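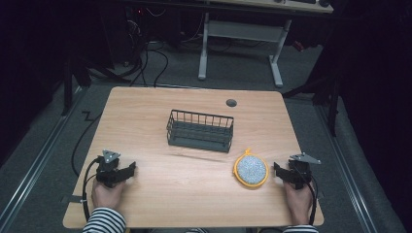
Private Collections and Their Description
Unit 4 handout: Personal libraries as research resources

Purpose of the unit

A personal library reflects the decisions of one owner over a long period. When it passes to an institution, or when a researcher is allowed to consult it at home, its value depends on how well those decisions have been recorded. This unit deals with the description of personal libraries of moderate size, by which the course means collections of up to 3,000 volumes. Larger collections raise questions of storage and staffing that are taken up in Unit 6.

Students should have completed the readings for Unit 3 and should be familiar with the elements of a basic catalog record.

1. Kinds of personal library

The literature separates working libraries from collectors' libraries. A working library is built to support a trade, a profession or a line of study. Its owner buys what is needed, marks the pages, and replaces worn copies with whatever is available. A collector's library is built around the books as objects, and condition, edition and completeness carry more weight.

Most actual libraries fall between the two. The Woldegiorgis library, used as the main case in this unit, began as the working library of a teacher of geography. Over the years it took in a large group of regional travel guides, many of them bought for their maps. The guides were shelved apart from the teaching books and had their own card index. A description that treated the whole library as a single sequence would lose that distinction.

2. Original order

The order in which an owner kept books is evidence. It should be recorded before any volume is moved. At a minimum the record should show:

the room and shelf for each group of books
the owner's own name for the group, if one is known
any volumes kept flat, boxed or behind others
loose papers, and the pages between which they were found

In the Woldegiorgis case the shelf survey covered 16 bays in two rooms. The survey was made before packing and was later used to settle several questions of dating. One bay held only duplicates, which the owner had set aside for exchange with other readers.

Students sometimes assume that a disorderly shelf has no original order. The position of a book on such a shelf may still show that it was in recent use, or that it arrived late. Record what is found and leave interpretation to the notes field.

3. Marks of ownership and use

Bookplates, stamps, signatures, price codes and bookseller's labels are recorded at the level of the individual copy. Marginal notes are described by extent and language, with a short quotation only where the content bears on the subject of the collection. Underlining is noted as present or absent.

Care is needed with secondhand volumes. The Drelley deposit contains 13 volumes that carry notes in two hands, and an early list credited all of them to the last owner. The list was corrected after comparison with a set of dated letters — a step that should have come first.

4. Ephemera and unusual formats

Auction lists, small gallery leaflets, society newsletters and privately printed guides are common in personal libraries and are often scarce elsewhere. They are also the items most likely to be discarded on transfer. The course recommends a brief record for every item of this kind, even where full cataloging is not possible. Title, issuing body, place, date and number of pages are enough to allow a later reader to find it.

5. Statements by owners

Many collectors write a short account of their library for a society page or a book exchange site. These accounts are useful sources for motive and method. They should be read with some caution on matters of size and rarity. Estimates of total holdings tend to be made from memory, and the word "rare" is used loosely. At Dronby, an owner's stated total was almost twice the number found on the shelves. Loans and an earlier gift to a school explained part of the difference.

6. Software and data

Practical work in this unit uses Hivirum, which is installed on the machines in the teaching room. Records should be entered using the 11 required fields on the course template. Do not add local fields without asking the instructor. Files are saved to the shared course folder under the student's registration number.

Assignment

Select one shelf from a personal library to which you have access, with the owner's permission. Prepare a shelf survey, a full set of records, and a statement of two pages on the character of the group. The statement should address original order, marks of use and any gaps in the sequence. Owners' names and addresses are to be left out of submitted work.

The assignment is due at the start of class on Tuesday of the final teaching week. Late work is accepted only by prior arrangement with the department office.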